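Kusia Community Library Association
Minutes of the Regular Meeting, 2026-09-23

1. Call to order and minutes
The chair called the meeting to order with a quorum present. The minutes of the previous meeting were approved with one correction — the Effiong Street branch closes at 6 on Fridays, not 5.

2. Membership and circulation
The association has 229 paid members. It was noted that renewals by mail continue to arrive late, and the grace period was extended to the end of December. No change was made to the fee.

3. Equipment and supplies
Spare cables are to be sorted and labeled before the public computers are moved. Members asked that nothing be discarded until the Nadetti projector has been tested at both branches.
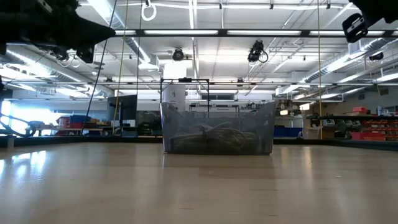
4. Book sale
The fall sale will take place at Clirneck Hall over 2 days. The hall requires a deposit, payable on signing. Hardcovers will be priced as last year. A motion to spend up to $1,000 on shelving from the sale proceeds was made, seconded and carried, with one abstention.

5. Reading room
Several members reported that the reading room is too dim in the late afternoon. Two quotations for new lamps will be obtained before the next meeting. Discussion of the furniture followed. It was agreed to keep light wood as the preferred finish for any new tables, and to defer the question of chairs.

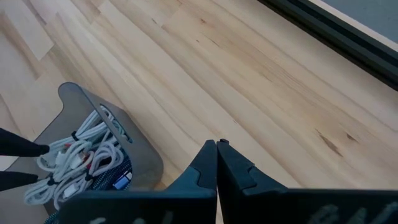
Pale wood surface with dark edging.

6. Correspondence
A letter was received asking for large-print titles. The present collection holds 70, and the request was referred to acquisitions.

7. Adjournment
There being no further business, the meeting was adjourned. The next regular meeting will be held in December.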